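Bag Loading on the Two-Arm Cell: Controllers and Camera Views Compared

7 min read

This gallery covers one comparison on the two-arm cell: two controllers, two grip settings and two camera arrangements, run in every combination. That makes eight configurations. The job was the same in each of them — move a food item into a bag and let go of it without dragging the bag along. The arms, fingers and fixed camera stayed as they were throughout, and the controller swap was done with the arms parked.

The controllers are referred to by supplier. Fevuvance closes its position loop on the arm side and accepts a target every cycle. Hirkov buffers a short run of targets and smooths between them before sending anything on. Both accept the same joint limits file, and both were given the same one. The task script and the logger are ours and carry the project name Abreu, which appears in the log headers and nowhere else of interest.

Grip settings are called soft and firm. Soft stops closing at the first rise in motor current. Firm continues to a fixed current and holds there. Camera arrangements are called fixed and combined. Fixed uses only the view over the workspace. Combined adds the small cameras at the wrists.

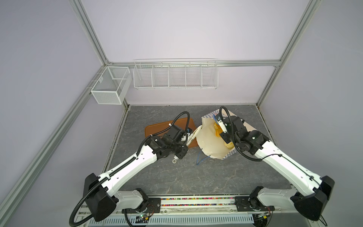 Sukel, 2026-05-01

Tool and bag. The left arm has the white utensil and the right gripper is at the mouth of the bag, close to the snack pieces. Both wrists are working near each other here, and the fixed view has to sort out which edge belongs to which part. A white finger against a white bag gives it very little contrast to work with.

Tool work is the part where the controllers differ most visibly in the logs. A held utensil adds length beyond the fingertips, so a small error in wrist angle becomes a larger error at the tip. Fevuvance follows a correction sooner and shows more ripple in the wrist joints after it. Hirkov is late by the depth of its buffer but settles with one overshoot. We reduced the Fevuvance wrist gain before the counted runs and did not touch it again. The Hirkov buffer was left at its default length, partly because changing it requires a restart of the whole cell.

Soft grip is a poor choice for a tool. The handle can rotate between the pads when the tip meets resistance, and the controller has no measurement of that rotation. The firm setting reduces it. If the utensil were going to stay in the task we would cut a flat on the handle or print a keyed holder, and the setting would matter less.

A note on scoring. Attempts with a utensil and attempts with the fingers alone were scored by the same rule: the item had to be inside the bag at release, and the bag had to remain where it could be used for the next item. An item that arrived inside but pulled the bag out of reach was a failure. The item could land in any orientation.

Across all eight configurations there were 192 counted attempts, evenly divided, and 28 failures. Practice attempts and attempts interrupted by a communications fault were not counted. The faults were logged separately and do not favor either controller.

Approach view. From the wrist, the two fingers take up the middle of the image with the tray and bread beyond them. The pale upper sections of the fingers are easy to segment against the brown tray, and less easy against the lighter ends of the ridged rolls. Anything in line with the gap between the fingers is seen in strips.

The shape of the item matters more than we had allowed for in the script. A ridged roll offers good purchase if the pads land in the grooves, and shifts slightly if they land on the bands. The rounder bun has no such preference but can roll away from the first finger to touch it. The script picks a closing direction across the narrow axis, where there is one. For round items it takes the direction with the most clearance from the neighboring pieces.

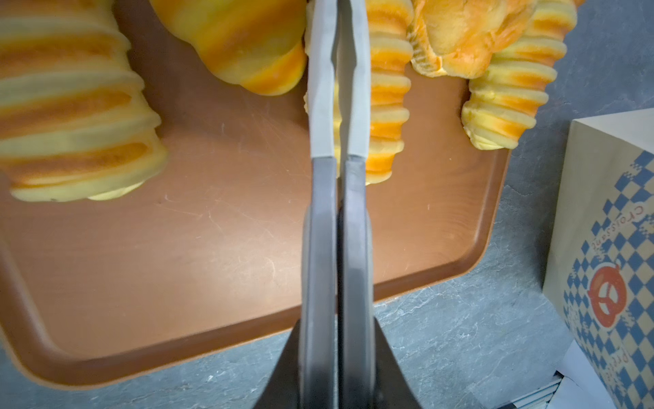 One reader of the draft objected that a wrist view this full of gripper hardly deserves to be called a second view. Moving the camera outward by a bracket width would serve better than changing controllers, the reader wrote, and asked why the mounting was held constant when it was plainly the weakest part of the arrangement.

The objection is fair as far as the mounting goes. It was held constant because a different bracket changes the collision envelope, and the envelope is shared by both controllers. A change there would have meant new joint limits and a new set of practice attempts. We wanted the controller numbers first. An offset bracket is drawn and should be fitted in July.

It is also true that most of the benefit from the wrist camera came early in each approach, before the fingers were near the item. During the last part of the descent the script relies on the pose it has already estimated and uses the wrist image only as a check. If the two disagree by more than the threshold, the arm backs off and tries again. Retries were allowed and were not scored as failures.

The threshold deserves a remark of its own. Set tight, it made the Hirkov runs very slow, as each retry had to clear the buffer before a new target took effect. Set loose, it let through poor estimates on both controllers. The value used for the counted attempts was chosen on Fevuvance and then carried over unchanged, so there is some bias toward Fevuvance in the timing. We do not think it affects the failure count, but we have not run the reverse case.

Bread at the bag. Part of a roll is visible inside, under the left arm's gripper, with four more pieces on the tray. The other arm is up at the far side of the workspace, with its blue-and-white camera module on top. At this height the fixed camera has a clean line to both the tray and the bag, and the pose estimates are at their best.

The left gripper, on the other hand, stands over the place where the information is needed. The bag folds around whatever is put in it, and the folds move as the fingers open. A planner that treats the bag opening as a rigid ring will be wrong by the time the fingers reach it. Abreu stores the opening as a rough outline and refreshes it before entry. It does not refresh during entry, and this is a limit of the script that neither controller can repair.

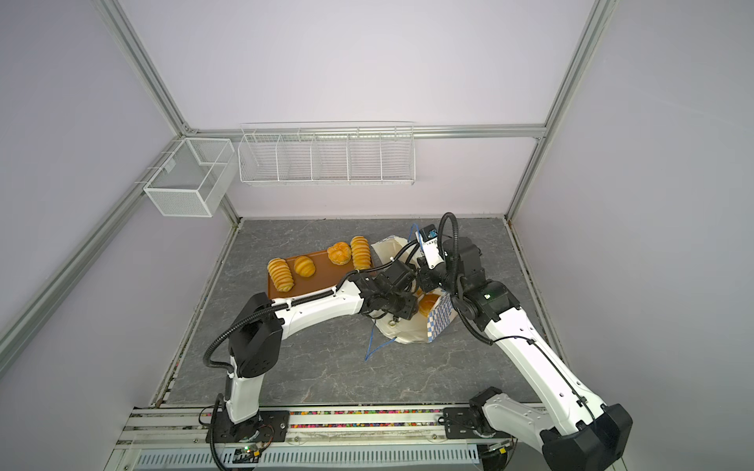 Failures by type

Eight of the failures were snags at release: the fingers opened, the item stayed in the bag, and a fold of the material came back out with the gripper. They occurred on both controllers and mostly with the firm setting. The remaining failures were lost grips on the way to the bag, misplaced entries, and bags pulled out of reach before the item was released. We have grouped these together, since the boundary between the last two depends on who reads the log.

Grip setting. Soft was better for bread and worse for tools. The current threshold that defines soft is also sensitive to friction in the gripper itself, which varies between the arms. It was measured once per arm at the start and may have drifted. Firm gave more repeatable closing positions and left more snags behind it.

Camera arrangement. Combined produced fewer lost grips than fixed on both controllers. It made no clear difference to snags. The wrist camera loses useful sight of the opening when the fingers are deep in the bag, and by the time it regains it the snag has either happened or not.

Controller. Hirkov was gentler on retreat, and the snags that did occur with it were easier to stop, as the bag moved slowly. Fevuvance was quicker per attempt and recovered better when the item had shifted on the tray. On failure count alone the gap between them is too small to base a purchase on.

Cabling is worth recording, although it was outside the comparison. Corrugated conduit along an arm adds a load that changes with the pose. It is small compared with the arm's own weight, but it is not constant, and neither controller models it. We saw the effect as a slow offset at the wrist in the extended poses. A stiffer arm would hide it. For now there is a correction table in the script, indexed by shoulder angle, and the same table was used in all configurations.

Fabric contact. One dark finger is against the fabric at the bottom, and the printed side of the bag spreads away to the right. The checks give the tracker a dense set of corners while the panel is flat. Once it folds, adjacent squares no longer belong to the same plane, and a fit across the fold returns a confident and useless pose. The large pretzel prints are better landmarks, as each one is distinct in outline and can be rejected singly when part of it is hidden.

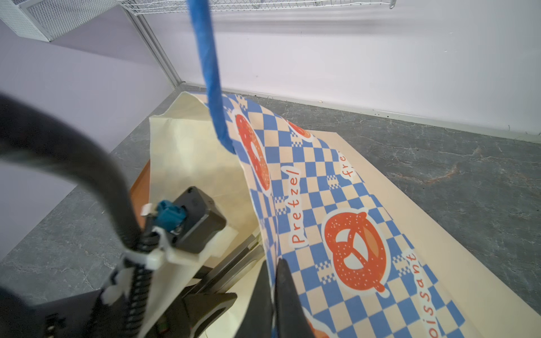
The tracker fix is to fit small patches and discard any that disagree with their neighbors. This costs processing time on every cycle, and Hirkov tolerates the cost better, as its buffer covers a late update. Fevuvance holds the last target when an update is late, which shows in the logs as a flat step followed by a jump. A rate limit on the jump removes the worst of it.

Retreat speed was the cheapest thing to change and probably should have been a factor of its own. At the lower speed the current on the gripper motor rises slowly enough for a snag to be recognized before the bag has been lifted far. At the normal speed the rise and the lift arrive together. All counted attempts used the normal speed.

Settings files for the eight configurations are stored with the logs under Abreu. The wrist gain is listed in the Fevuvance file only. Anyone repeating the runs on Hirkov should check the buffer length after each restart — it reverts to the default without a message — and should measure the soft threshold on both arms before the first attempt.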